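Setting up your club's transfer and registration pages

This section of my guide covers player registration for amateur soccer clubs using Kitgate. I look after the registrations for our club, Niltitz, and I've gone through two full transfer windows with this thing, so most of what follows comes from doing it the wrong way first. Last updated 2021-09-13.

Before you start

You'll need your club login, your league number, and a scan of every player's signed form. Get the scans together first! Kitgate logs you out when you wander off, and it doesn't save a half-filled page. I lost an entire under-19 squad that way in April and had to make myself a very strong coffee.

Note: if your league still runs on the older Unora system, export your squad list from there as a plain spreadsheet. The fancy export looks nicer, but Kitgate chokes on it.

Step 1. Create the season

Open Club, then Seasons, and press New Season. Type in the start and end dates exactly as your league prints them in the handbook. Kitgate uses these dates to decide when the transfer window opens, and you can't edit them once a player has been added. (You can delete the season and start over, but the players go with it.)

Step 2. Import your squad

Go to Squad, press Import, and pick your spreadsheet. We had 348 names across all our teams, counting the juniors and the over-40s, and it took a few minutes. The limit is 1,000 rows per file, so a really big club will have to split the list.

When it's done you get a page of warnings in yellow. Don't panic, mine is always long. Most of them are missing middle names or phone numbers, and those you can leave for a rainy evening. The ones you do have to fix are marked "Birth date" and "Duplicate."

Caution: never press Merge All on the duplicates. We had a father and son with the same name, and for a couple of weeks our veteran goalkeeper was eligible for the under-15s. He was thrilled, the league wasn't. Open each pair and check the birth dates yourself.

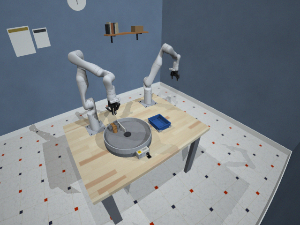 Step 3. Register an incoming transfer

1. Press Transfers, then Incoming.
2. Search for the player by league ID. Searching by name works too, but accents trip it up. I was hunting for a midfielder coming over from Bañuelos and had to type the club name without the squiggle before anything came up.
3. Choose Permanent or Loan. For a loan, fill in the return date right away, even if the clubs are still talking about it. You can push it back later.
4. Attach the signed form. Anything over 2,000 KB gets bounced, so scan in black and white.
5. Press Request Clearance.

The player now shows up in your squad with a gray "Pending" tag. Pending means he can train and sit on the bench in his tracksuit, and that's all. He can't go on the team sheet until the tag turns green, no matter what your coach says on the phone on the morning of the match.

Note: clearance from another club in the same league usually comes through overnight. From a different league it goes by way of the regional office, and I'd allow a week. From abroad, start as early as you possibly can.

Step 4. Release or loan out a player

It's the same routine in reverse, under Outgoing. Kitgate asks if the player owes anything to the club (fees, a kit deposit, that kind of thing). If you tick Yes, the transfer is frozen until you come back and untick it, so please do remember to come back. I forgot one once and the poor kid missed two cup games for his new team.

Step 5. Print the team sheet

Open Match Day, choose the fixture, and tick your starters and subs. Loan players get a little L beside their name. If the fixture is against the club that owns them, Kitgate grays them out, but check your own league's rule on that, as ours allows it with written permission. In that case press Override and attach the letter.

Print two copies, one for the referee and one for the other team. I print a third for myself and keep it in the glove compartment.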